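Millet, a progress log
Collecting demonstrations for the oven task
Aug 16, 2020

I said in May that I would write up how the data side of Millet works, and then I kept changing how it works. It has now stayed the same long enough to describe.

The task is short. The arm has to open the door of a toaster oven, put an apple inside, and close the door again. Everything happens in simulation, on a kitchen table I built in Tostside. I drive the arm with a hand controller and the program records the joint positions, the gripper command and the camera views at every step. One complete run, from the start pose to the end, is one demonstration. The policy is trained to copy those runs and gets nothing else to learn from, so whatever I do with the controller is what it will try to do.

Most of my trouble has been at the door. The handle is a round bar with a small gap behind it, and the fingers have to go on either side of it before they close. If I come in a little high, one finger touches the body of the oven first and the whole arm stiffens up.

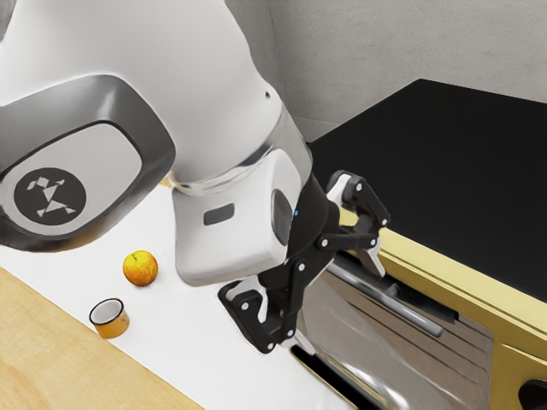 I used to throw those runs out. My first batch was 46 demonstrations and I kept only the ones where the approach was smooth. The policy trained on them did well until it missed the bar by a little, and then it had no idea what to do, having never been shown a miss. It would close on air and pull back as if it had the handle.

So I changed the rule. If I miss and recover, the run stays in. If I miss on purpose and recover, that also stays in, but I tag it, because I tend to exaggerate when I do it on purpose. The current set has 119 demonstrations and 11 of them carry that tag. I would like more.

The second thing I changed is the start pose. Tostside lets you save a scene and reload it exactly, which is handy for debugging and bad for training. With every run starting from the same place, the policy had more or less memorized a path through the air. Now the apple and the arm are shifted a little on each reset, and the finishes on the oven and table are redrawn too. It makes the replays look strange side by side, but the arm stopped caring what color anything was.

The cameras took longer. I had one fixed view for weeks and the arm blocked it at exactly the moment the fingers reached the bar. I added other views and moved them a lot. Some were a waste of disk space. A view that is mostly oven and wall tells the policy very little about the gripper, and the reflections in the glass change with every reset. I left a few of those in anyway to find out if they hurt.

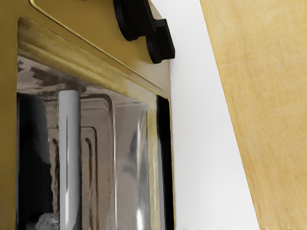 Vultus wrote in under the last post to say that I should stop adding views and slow down instead. Their point was that a person driving an arm pauses to think, and those pauses get recorded as if they were part of the task. Copy enough of them and you get an arm that stops next to the handle and stays there.

I went back and checked, and that was a fair complaint. In a lot of my runs there is a dead stretch right before the grasp where I was lining things up. I wrote a small filter that drops any stretch where the arm and the gripper both hold still for more than 8 steps. I retrained on the same demonstrations with the filter on, and the hesitation at the door mostly went away. It still shows up sometimes when the arm is coming down over the apple — I haven't worked out why, and the filter may be cutting too little there. 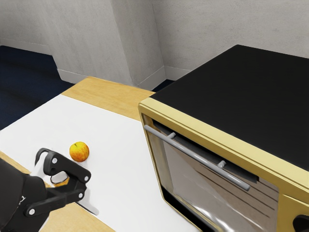

4 min read

The apple part is easier to drive than the door and harder to get right in the data. It's small and round, and a sloppy grasp will still lift it. Then it slips on the way to the oven and the run is lost near the end. I now record the pick as its own segment, so a good pick followed by a bad placement can still be used for something.

Still on my list: more recoveries, a second apple size, and a check that the labels for "door open" match what the hinge angle says. I found a few that didn't. I also want to move the storage over to the Tolesville machine before the next batch, since the one at my desk is nearly full.

The filter script is in the Millet folder with the other tools. It expects the newer log layout, so convert older runs first.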